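Simulated practice cuts robot training time, Skevthorpe group reports

2023-10-25

A robotics group at the Skevthorpe Institute says it can teach a robot arm to pick up household objects with far less hands-on training, by having the arm learn most of the job in simulation first.

The method, called Trernik, was described in a report the group released this week. It starts with a long run of practice in a simulated room, where the software controls a virtual arm and sees only what a camera mounted near the gripper would see. The trained software is then moved to a real arm and corrected with a small set of demonstrations given by a person.

In the group's tests, 30 demonstrations per task were enough for the real arm to match a version trained entirely on real recordings.

"People have been trying to move skills from simulation to real machines for a long time," said Zoriana Tkachenko, who leads the project. "The trouble has usually been that the simulated pictures look nothing like the real ones, and the robot gets lost."

Many groups deal with that by making their simulations more realistic. Trernik goes the other way. The rooms are drawn with plain surfaces and very little detail, and the colours and lighting are changed between practice runs - sometimes to the point where a person would have trouble saying what they were looking at. The idea is that the software learns to rely on shapes and edges, and on where its own fingers are, and pays less attention to colour or surface pattern.

The report covers five tasks, including lifting a cup, closing a drawer and placing a block in a tray. The real arm did well on three of them. It was less reliable on the other two, which both involved soft items such as cloth. The simulator treats every object as rigid, and the authors list this as the main limit of the work.

Gert Potgieter, an engineer at the automation firm Stindano who was not involved in the study, said the drop in demonstrations was useful but he would like to see tests outside the lab.

"A demonstration takes a trained operator and a free robot, and small companies don't have much of either," he said. "But the tests used two arms of the same model in the same building. I'd want to know what happens when you change the gripper."

Tkachenko said tests with a second type of gripper began in May and would be reported separately. The group is also working on a way to model cloth without slowing the simulator down.

Funding came from the Modise Fund, which has supported the project for two years. The simulator code will be released once the licence has been settled, the group said.
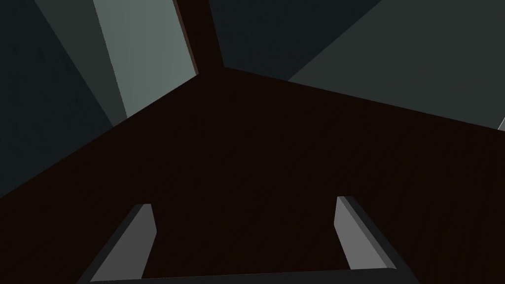
A simulated view over the open gripper fingers, with a dark brown surface beyond.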